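Nultora Stelten 3322 High Dusting Kit: Review

Posted December 8, 2021

The Stelten 3322 is a telescoping pole with three heads, sold by Nultora for dusting ceilings, light fixtures, vents and anything else you would otherwise need a ladder for. I bought mine in March from Pacheco Supply at the regular price. I have used it every other week since then in a room of 780 square feet with a white ceiling, long fluorescent fixtures and a lot of molding.

What comes in the box

You get the pole, a flat microfiber head, a round brush head, a bendable microfiber wand, one spare sleeve for the wand, and a fabric bag. The pole has four sections and reaches 176 inches at full length. Collapsed, it fits in a broom closet if the closet is a tall one. It did not fit in mine with a head attached, so I take the head off.

There is a printed instruction sheet. It covers the locks and the washing temperature and says nothing useful about which head goes with which job.

Putting it together

The heads thread on with a standard broom thread. An old paint roller I had also fit the pole, so you are not tied to Nultora heads. The sections lock with a twist collar. Turn the collar until it stops, then a little more. The first time out I stopped too early and the top section slid down while I was working. It has not slipped since. The lever locks on my previous pole, a Dornorlow, were faster to use but loosened over time.

Light fixtures

The bendable wand is the best part of the kit. Bent to a right angle, it lies along the top of a long fixture and picks up the dust in one pass. Turn the lights off first and let the tubes cool. Work slowly near the tube ends. The wand core is wire inside a plastic coating, and it holds its bend well, though it has started to crease where I always fold it.

The round brush is too stiff for fixtures. It also moves small round fittings such as detectors on their bases if you press. For those I use the wand, straight, with almost no pressure.

Vents

The round brush does a good job on a horizontal vent. Run it along the slats and not across them. It knocks loose a fair amount of dust that it does not hold, so put a sheet down or plan to vacuum after. The microfiber heads hold dust better but snag on the slat edges. I pulled two loops out of the flat head this way.

Ducts, beams and stepped edges

Curved surfaces are where most dusting kits struggle. The ceiling I clean has curved white beams and ducts with stepped edges, and each step is a ledge.

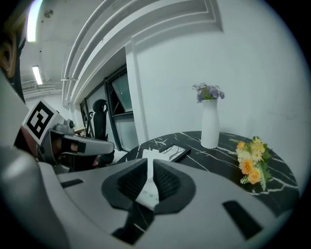

Can one person use the pole at full length?
It can be done for short stretches, but the pole flexes a lot past the third section, and most people will want a break after a few minutes.

For the ledges I bend the wand into a shallow hook and pull it toward me. It follows a gentle curve without any adjustment. On a tight inside corner it bridges the gap and leaves a line of dust, and I go back with the corner of the flat head. The flat head swivels both ways but has no lock, so it flops over when you lift it off the surface. A stiffer hinge would fix that.

The plastic frame of the flat head left a gray scuff on white paint when I pressed too hard. It came off with a damp cloth. I have since wrapped the edge with soft tape.

Weight and grip

The pole is aluminum and feels fine up to the second section. Past that it gets top-heavy, mostly because of the flat head. The foam grip at the bottom is short. I would like a second grip higher up, where my other hand goes. Bare aluminum is slippery with dusty hands.

Washing the heads

The microfiber parts go in the machine on warm with no fabric softener. Nultora rates them for 300 washes. I am nowhere near that, so I can't comment on the number. After the washes they have had, they have lost some fluff and still pick up dust the way they should. The round brush is hand wash only and takes a full day to dry.

Compared with the Dornorlow

The Dornorlow pole is shorter and lighter, and its flat head has a better hinge. It did not come with a bendable wand. For a room with a flat ceiling and nothing hanging off it, I would pick the Dornorlow and save the money. If you have long fixtures or ledges, the wand makes the Nultora the better buy.

Good points

Bendable wand works on fixtures and curved ledges
Collars hold when fully tightened
Standard thread takes other heads
Spare sleeve included

Bad points

Flat head has no lock
Flexes at full length
Foam grip too short
Instruction sheet is thin

Rating: 4 out of 5

Replacement sleeves are sold in pairs. Pacheco Supply had them in stock the last time I checked. The replacement flat head is listed separately and costs more than I think it should.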